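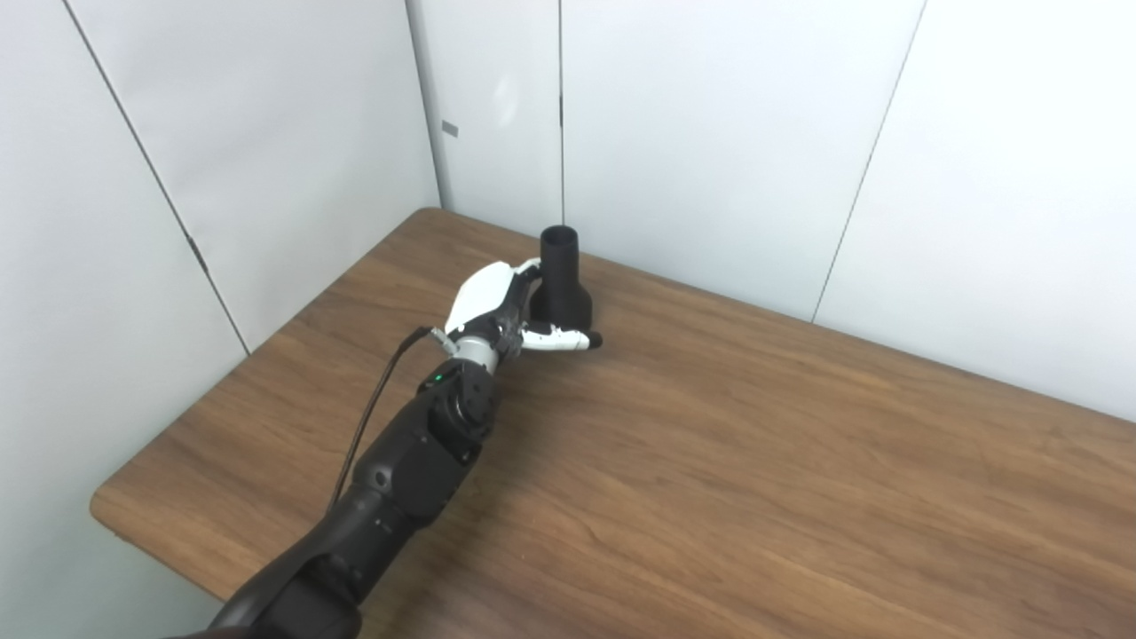
4.2 The Open Day at Ditcombe

Figure 3. The right moment to stop and talk: the hand closed on the black flared piece, with the piece standing upright on the table.

We had promised our hosts at Ditcombe that visitors would be welcome to stay as long as they liked, and a good many of them took us at our word, so the demonstration ran well past the two hours we had set aside for it on the Thursday afternoon. The task was the same one used in Section 3. The hand reaches for a part standing on a wooden table, closes on it, lifts it, and sets it down again a short way off. We kept it simple on purpose. People who have never stood near a robot arm need a little time to get used to the way it moves, and a longer routine would have kept the folks at the back waiting for their turn.

Of all the parts we brought along, the black one in Figure 3 drew the most questions. It has a narrow tube at the top, open at the rim, and a wider base, and several visitors asked why the hand did not simply take hold of the tube. Rocío Sosa, who led the session and has far more patience than the rest of us, let them try it with their own hands first. Most went for the tube, found that the piece swung, and moved their grip lower without being told. The grasp in the figure has the thumb around the front of the object near its base and the fingers curled around the upper part, ending just short of the neck. We came to use this stage of the task as our regular stopping point, and a great deal of friendly conversation happened there.

Over the afternoon the system made 235 attempts, of which 19 ended with the part dropped or knocked over. That is a slightly higher rate than we saw in our own lab with the Hindari controller, and we think the difference comes mainly from the restarts, which left the part in places the planner had rarely met before. Four of the failures came one after another, during a spell when visitors were choosing the starting position themselves. We have left these in the totals, as they seem to us a fair picture of what a busy room does to a tidy procedure.

We also handed out a short comment card, adapted from the one used in the Rashidi study. The remarks that helped us most concerned speed. Many visitors would have liked a slower approach and a quicker release, the reverse of our settings at the time, and we have since changed both. The revised values are the ones used in Section 5.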